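The Nyamweya Letter
April issue

Counter Intelligence: do you need anything on your bathroom counter?

By Ojārs Butkienė

Every spring the same advice comes around. Clear your bathroom counter. Clear it completely, down to the bare stone or tile or whatever the last owner picked, and your mornings will be calmer and your skin will probably improve too. I have read this in magazines, on the backs of packages, and most recently in a leaflet from Pendel, who sell trays.

I should say where I stand. I don't believe it. Or I believe a small part of it, and I object to being sold the rest.

The leaflet came through my door with a coupon for 13 percent off something called the Pendel Morning System. The Morning System is a tray with a lid, plus a smaller tray that goes on top of the lid. You are supposed to clear the counter by putting all your things on the tray. I read this part twice. If my toothpaste was on the counter before and now it's on a tray that is on the counter, I can't see what has been cleared, apart from a bit of my bank account.

Still, I said last time that I'd try one of these schemes before complaining about it, and a few of you wrote in to hold me to that. So for four weeks I kept to the bare counter rule at home. Without the tray.

The first week was pleasant, I'll admit. Wiping down takes no time at all when you aren't lifting bottles. Our bathroom has hard water and the ring under the soap pump had been there so long I'd come to think of it as part of the counter. It came off with vinegar and some rubbing (if your counter is marble, please don't use vinegar, it eats the surface — use plain dish soap and warm water and dry it after).

By the second week things had started to come back. A hair tie. The dental floss. A receipt, for some reason. I put them in the drawer each night, and each morning I took out the ones I needed and left them out, so the evening tidy got longer and I got more resentful. The drawer also stopped closing.

Here is what I think is going on. The bare counter people are usually photographing guest bathrooms. A guest bathroom has no daily life in it. You can keep a guest bathroom bare for a year by doing nothing. The bathroom where somebody brushes their teeth twice a day and takes out contact lenses half asleep is a different room, even with the same fixtures, and I don't see why it should be judged by the same picture.
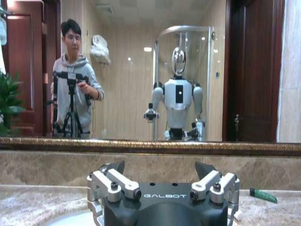
Then there is the question of what a mirror does to all this. A big mirror over the sink doubles whatever is in front of it. The tray sellers know this and bring it up a lot: two bottles look like four, clutter looks like more clutter. Fine. But a big mirror also doubles the towels on the floor behind you and the open door of the hamper, and no tray is going to help with those. If the view in the glass bothers you, turn around and deal with the room first. It's free, and in my house it made more difference than anything I did near the sink.

I have similar doubts about matching containers. Wivix will sell you a set of clear pump bottles so that your shampoo, your lotion and your mouthwash all look alike. A reader wrote to ask if these were worth it. My answer is that I used a set for a while and washed my hands with hair conditioner more than once. Labels help, but the bottle the stuff came in already had a label. It also had the instructions, the ingredients and the expiration date, all of which went into the recycling.

And the Trirero drawer dividers? I want to be fair, because those did earn their keep. They're just strips that click together. I cut them down to fit, which the package says not to do, and the drawer closes again. I paid for one pack and I wouldn't pay for a second. A cut-down cereal box held up almost as well in the other drawer — it went soft in the corner where I put a damp comb, and that was my fault.

What I ended up with after the four weeks isn't bare and I don't plan to make it bare. The things used every day by everybody stay out. For us that is the soap, a cup for the toothbrushes, and the hand cream in winter. Anything used by one person goes in that person's drawer, and if the drawer is full, that person has a decision to make. Medicine went out of the bathroom entirely, to a high shelf in the hall, away from the steam. I should have done that years ago and I'm a bit embarrassed to be reporting it now.

Some practical bits, for those who skipped down here:

Lay a toothbrush flat on a counter and it dries slowly. Stand it up with some space around it.

Don't store the spare toilet paper under the sink until you've checked the pipe. Mine had a slow drip, and I only found it when I emptied the cabinet for this experiment.

Wipe the wall behind the faucet when you wipe the counter. The splashes there are easy to miss, and they're harder to get off once they have dried a few times over.

Throw out the hotel shampoos. You are not going to use them. I found a bag of them and I don't even like the smell.

An ornate mirror frame needs a dry, soft brush, the kind you'd use on a lampshade. Spray cleaner runs into the carving and sits there. Put the cleaner on the cloth when you do the glass, and stay off the frame.

As for the Morning System, the coupon has gone into the recycling with the leaflet. If any of you have bought the thing and love it, write and tell me, and please say how long you've had it. A month doesn't count. I'd like to hear from someone who has kept one going through a winter, with a cold in the house and at least one teenager.

Next time: over-the-door shoe racks, which I suspect of damaging doors. If yours has, send me the details, including the kind of door.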